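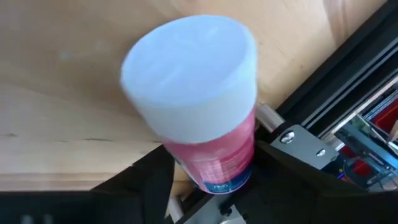 Maj-Britt Wallin had played the pump organ in the chapel at Stomstead for so many years that her feet went on pedaling in her sleep, and so when the arts people from Skumbridge wrote to ask if she would perform with a computer, she read the letter twice and put the kettle on.

The piece was called Kaltov. It had 3 movements and 2,847 little recorded sounds, every one of them waiting (so the young composer told her, very kindly, over the phone) for her to play something it liked.
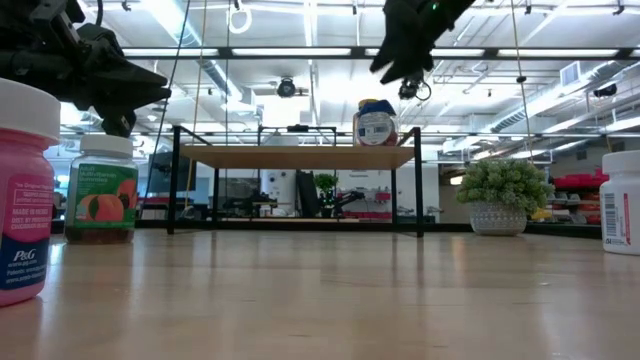
"And if it doesn't like what I play?" she asked.

"Then it'll be quiet for a while," said the composer, whose name was Lie, "and you just keep going."

Well, she had been married, and she knew how to do that! All through August she practiced in the evenings with the windows open, hymns mostly, and a waltz her father used to whistle.

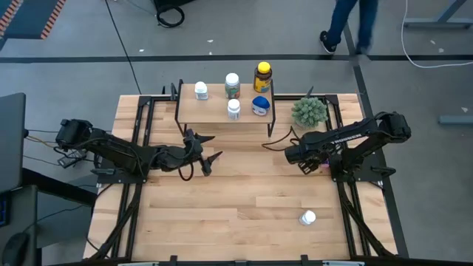 What does a person wear to play a duet with a computer?

Her good blue dress, the one with the sleeves that stayed out of the way.

The first movement went by in silence. Maj-Britt played on, pedaling steadily, and then she slipped into the waltz, and from somewhere up by the rafters came a small, wavering note, a little flat, just the way he had always whistled it. She slowed down to let it catch up.

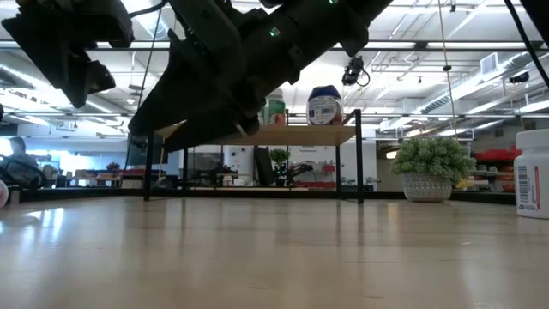
Kaltov, second movement: the waltz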